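Switching a picky cat from dry to wet

plurneck_pat
Joined: December
My cat is 2 and has eaten Brusent dry since she was a kitten. The vet wants her on wet food because she barely drinks. I bought Matitz chicken pate and she licks it, then walks off. How long do I wait before I put the kibble back?

T. Bhat
Don't wait her out. Cats can get sick if they stop eating. Mix a teaspoon of wet into the dry and go up every few days. Mine took 44 days.

kibblecart
44 days is a long time. I took the dry away at night, put wet down at 7 a.m., and she ate it by the second morning.

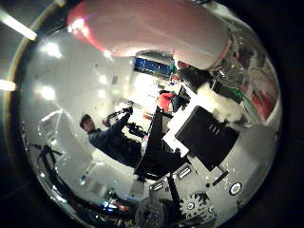

Also try a different texture. Pate is the one mine refuses. Chunks in gravy go down fine.

T. Bhat
Two mornings worked for your cat. I still wouldn't tell someone to skip meals with a cat they don't know.

kibblecart
It was one night, not a fast.

plurneck_pat
Thanks both. I'll mix it for now and get some gravy pouches. Does warming it help?

T. Bhat
A little warm water stirred in, yes. It gets some extra fluid into her too.

oldgraytom
Ask the vet how many calories she needs before you drop the dry. Wet has a lot less per ounce.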